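Kemix has changed the way its two-armed serving station handles soft food, after a fault in April in which a gripper kept closing on a sandwich past its set limit. Nobuhle Potgieter, who leads safety at the firm, said the force reading had frozen 11 seconds before the stop was pressed. 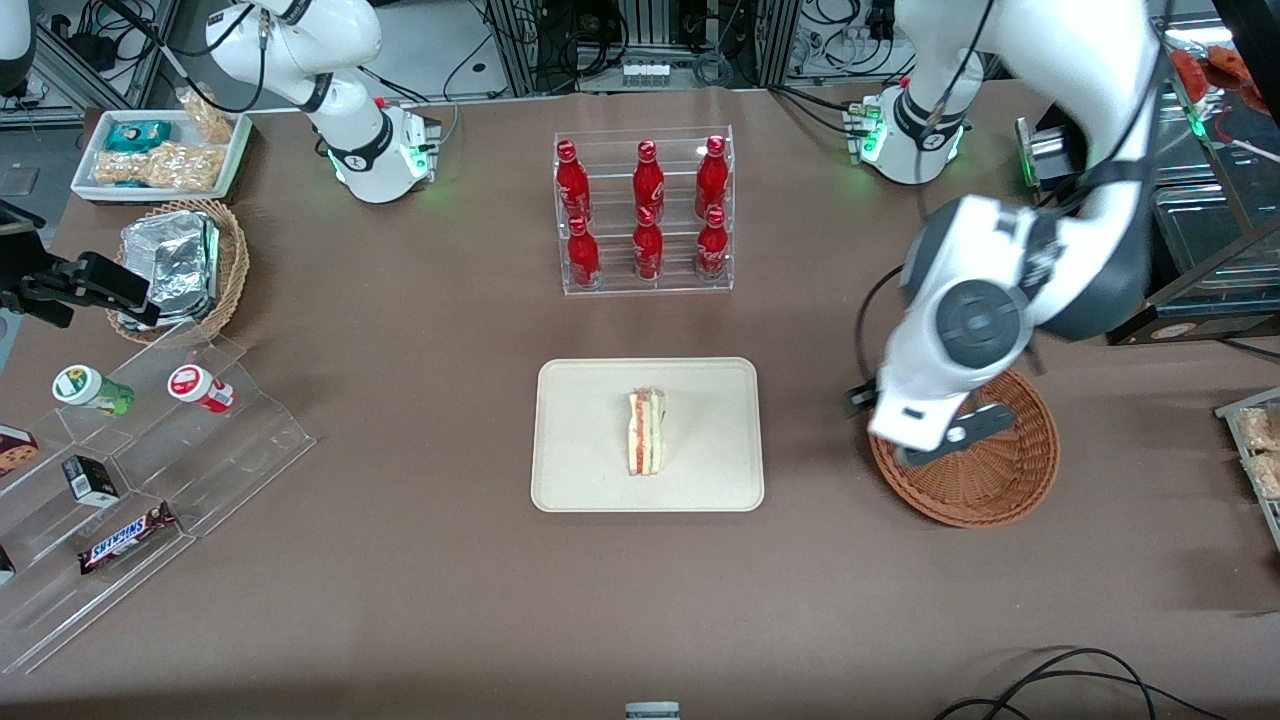 *The Kemix serving station, with the sandwich tray between the two arms.*

"The arm believed it was touching nothing," she said. "A sandwich is a cheap way to learn that. A hand would be another matter."

The log held 2594 earlier grips without an alarm. Technician Riaan Hendricks traced the fault to a worn connector at the wrist. "We had checked the cable but never the plug," he said.

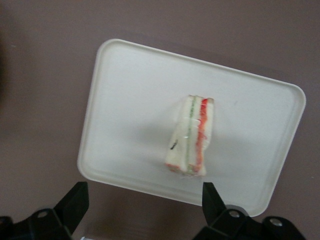 *A sandwich on the tray, viewed from the gripper.*

The controller now halts the arm if the reading stays unchanged for 60 milliseconds. Ms. Potgieter would not say when public trials might resume — that decision rests with the site owner, Radebe, which has asked for a second report.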